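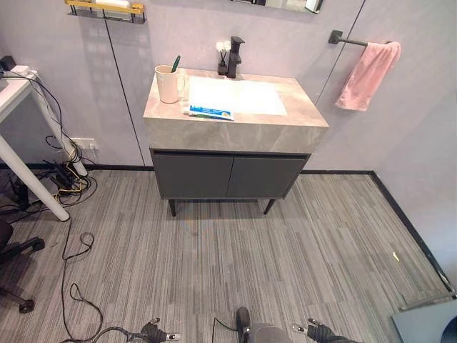 Pre-Session Checklist, Bathroom Vanity Station
Form 212, Bastos household chores trial
Filled in by: Martim Seixas
Date: Sunday, June 1, 2025

1. Walkway and floor
Result: Needs attention
Comment: Cables on the carpet again, friends. I know they're a bother to route, but please bring the loops in toward the wall before anyone starts walking a machine about. There's a little yellow thing on the floor to the right of the vanity too, so pick that up while you're down there.

2. Vanity and basin
Result: OK
Comment: Gave the counter a good firm push from both sides and it didn't budge. Faucet lever moves freely.

3. Loose items
Result: OK
Comment: Mug with the green toothbrush at the left end, flowers beside the faucet, toothpaste toward the front. The mug is ceramic, and I'd dearly love to see us get to August without sweeping one up, so start at the slow speed setting.

4. Towel and shelf
Result: OK
Comment: Pink towel is well out of the way on its bar. Leave it there, towels are job 117 and we'll get to them.

5. Stop button
Result: OK
Comment: Tested twice, with the Dutach remote and again from the desk.

6. Grip on the toothpaste tube
Result: OK, with a note
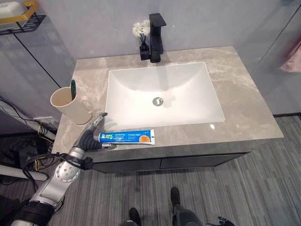
Item 6: hand closed on the capped end of the tube, mug close by.

Comment: My neighbour asks me every week whether these things can tidy a bathroom yet, and I tell her they can do bits of it, on a good day, with one of us standing by. Picking up a tube is one of the bits. Putting it in the mug without knocking the brush is a harder favour to ask, so watch those fingers near the rim and keep your thumb on the stop.

7. Sign-off
Result: Cleared once item 1 is fixed
Comment: Log any bumps under 3134, even the wee ones.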